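Week 5 handout – from camera to costmap to arm
Mobile manipulation, Tuesday lab group
Notes by Malou Arnardóttir

Read before lab. Bring a laptop with the Mundbridge sim already installed, we lost half the session to downloads last time.

Recap from last week

Planner gets a goal pose for the base, plans in 2D, hands a path to the controller. Controller doesn't care about furniture. It follows whatever the costmap lets through. So if the costmap is wrong the robot drives into things very smoothly and on time.

Two maps, remember. Global one is built once from the scene file. Local one is rebuilt from depth as you drive. In the starter code they disagree by half a cell – known bug, fixing it is part of exercise 1.

1. Finding the floor

First job for perception is free space. Fit a plane to the depth points, throw out everything within tolerance, what's left is obstacle. RANSAC is fine. 30 iterations is enough in most of the sim rooms, go higher if the floor takes up less of the view.

Things that go wrong:
– the plane fit locks onto a wall. Check the normal against gravity, reject if it's off
– big flat furniture fronts (dresser, cabinet) also make nice planes. Same check
– dark patches on the floor. Color segmentation calls them objects, depth usually doesn't. Trust depth
– the robot's own arm at the edge of the view. Mask it using the joint state, NOT a fixed rectangle
– jagged edges where floor meets wall. Low render resolution does this. Inflate by one cell and move on

Try your floor mask on a view like the one below. Wall base should come out as two lines meeting at the corner, dresser as a solid block on the left.
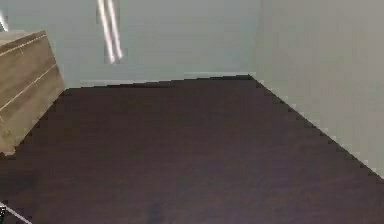

2. Finding the table

Same trick, one level up. Drop the floor points, cluster the rest, look for a horizontal plane at table height. Then everything sticking out above that plane is a candidate object.

Glass is the headache. A translucent rim or a see-through bowl can be solid geometry in the sim and still come back full of holes if you turn on the realistic depth model (flag is in the Ovport config, off by default, turn it on). Do not fill holes with the median, you will flatten the bowl into the table.

Clusters merge when things touch. A figurine standing on a vase comes out as one tall object, and the grasp planner will happily pick a point halfway up. Options: split on the width profile, or use the color image to cut the cluster, or just refuse to grasp anything taller than the limit. For lab the last one is ok.

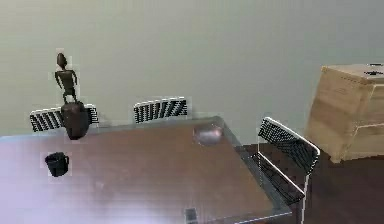 Chair backs behind the far edge are the other classic. They rise above table height so a plain height filter keeps them. Crop to the table outline first (convex hull, shrink it a bit), then filter. Order matters here and it's the most common lost point on this excercise.

Mug handles: if the handle faces the camera you may not see it in depth at all. Estimate the axis from the rim instead.

3. Base placement

Given an object on the table, where does the base park? Sample poses along the table outline, score each one:
– reachable by the arm (IK lookup, the Farahani table is precomputed, 756 entries)
– base footprint free in the costmap
– no chair in between

Chairs pulled up to the side kill a lot of candidates. Legs are thin and the local costmap drops them at the defualt resolution. Use the finer grid near the table only, otherwise the update rate tanks. My run got 287 valid poses before the chair check, a lot fewer after. Yours will differ with the seed.

4. To hand in

a) floor mask and table mask for the supplied views
b) object list with positions in the map frame, NOT camera frame
c) best base pose per object, plus your score function
d) short paragraph on one failure. Show the log

Upload to Vesteo before the next session. Late is late – email me if there's a real problem.

Next week: grasp sampling. Read the chapter on antipodal grasps, skip the proofs.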